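The bottle that wants to run your day

December 21, 2021

Somewhere in the last few years the water bottle stopped being a thing you lost on trains and became a thing you were judged by. Culline will sell you one with a waiting list. Cledon has a range in 6 shades of white, and I have yet to meet anyone who can tell the second from the fifth.

The claims deserve a harder look than they get. Insulation is useful if you walk up hills in January. Most of us carry the bottle from the kitchen to a desk and back again. A Jinbridge shop assistant told me in September that hers would see out 2000 washes, though she was vague on who had done the washing. Matte finishes, meanwhile, pick up smudges from the first week, and the narrow metal neck that looks so handsome on the shelf is a nuisance with a brush.

Then there is the plastic cup, which has no waiting list at all. It is wide at the top, it dries upside down, and a child can be trusted with it.
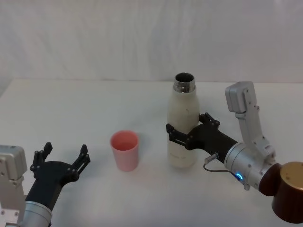 Tamuno, a reader, wrote in to say that the cup argument falls apart the moment you leave the house, and that two years with the same insulated bottle had saved a good deal on bought drinks. Fair enough. I still drink from a cup at home.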